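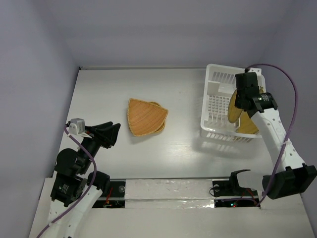 Setting up beach alerts

1. Open the Murkberg app and tap Travel, then Alerts.

2. Type the name of your beach. For Cuscombe, choose North or South, as the two have separate lifeguard posts.

3. Set the alert distance. The default is 1000 metres and the smallest setting is 640.

4. Turn on Rip Current and Red Flag.

5. Tap Save. A test message arrives within 2 minutes.

Note: error 306 means location is switched off on your phone.

Caution: alerts can be delayed by poor signal. Always follow the flags and the lifeguards.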